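Workshop notebook, August, 7:40 a.m.

Coffee first, then the Stostden coach numbers, which I've been putting off. The operator up there is dropping its second daily run at the end of the season, so our Flevport package loses its cheap way in. I spent most of last evening with the old timetable and the new one side by side (my kitchen table will never be the same) and tried to see what's left that a normal person with a suitcase would put up with.

What's left is the morning run. It gets in before any of the guesthouses want to see a guest, and then there's a dead stretch until check-in. Grandon has a luggage room and says they'd take bags from other houses too, if we print the tags. I like that a lot! Detlef is less keen, he thinks bags will end up at the wrong door by the first weekend, and he may be right, he usually is about bags.

Draft page for the package is half done. Text is too long and I keep writing "charming," so somebody please take that word away from me.
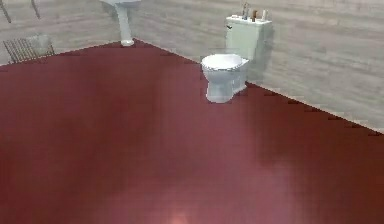 Svenja Kasten wrote back that the draft still promises a pickup from the pier, and that we can't promise that with 2 drivers and one of them on leave until the fall. She'd rather we said "short walk" and meant it. Fair enough. I took the pickup out, and I'll ask Arne to time the walk with a proper heavy case, uphill part included.

Money next. Stöcker wants 60 a seat for a private minibus, with a minimum of 6 people, paid up front. With a full group that works fine. With four it eats everything we make on the rooms, and in the off months four is a good week for us - so I've asked them whether we could share the bus with the hiking people.

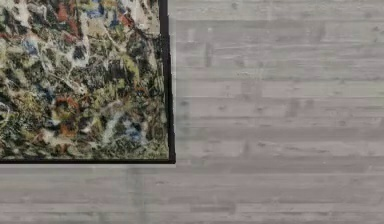

If they say yes, the departure has to move later, and then the ferry connection gets tight again. Kjell Engebretsen at the ferry desk told me they hold the boat for a coach but not for a minibus. Need that in writing, either way.

To do: tags for Grandon, call Stöcker back after lunch, new prices to Hannelore before she prints anything. Old leaflets are still in the box by the door, please don't send those out.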